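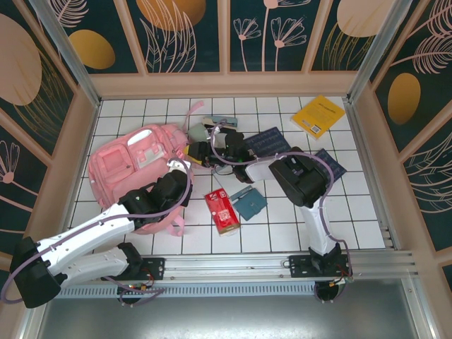 Raster cell upkeep meeting, March
Present: Anika Kasprzak (chair), Ignacio Pennington, Mohammed-Awal Quartey, Imani Crenshaw (notes)
Apologies: Arlo Rosenthal

1. Last minutes
Accepted with one fix: the spare gripper pads came from Clellska, not Weser.

2. Arm cables
Ignacio checked the purple cables on both arms. The left one hangs low near the base and has caught on bag straps 2 times. He will add a clip below the elbow and leave enough slack for full reach. The right one stays as it is for now.
Action: Ignacio

3. Rail and base mounts
Mohammed-Awal found the right base bolts under torque and tightened them. Both bases are to be checked after every 60 hours of running. Imani asked for the readings to go in the log, including when no change is made. Agreed.
Action: Mohammed-Awal

4. Grippers
Pads to be wiped at the start of each shift. Right gripper closes slower than left. Anika wants it swapped with the spare before anyone changes the settings.
Action: Arlo, to be told by Anika

5. Floor tiles
One tile rocks near the back wall. Imani will reset it and run the height check again. Cell off for 60 minutes while this is done.
Action: Imani

6. Other business
Stamatopoulos quote for a new rail end stop not in yet. Carried over.

Closed at 10 a.m.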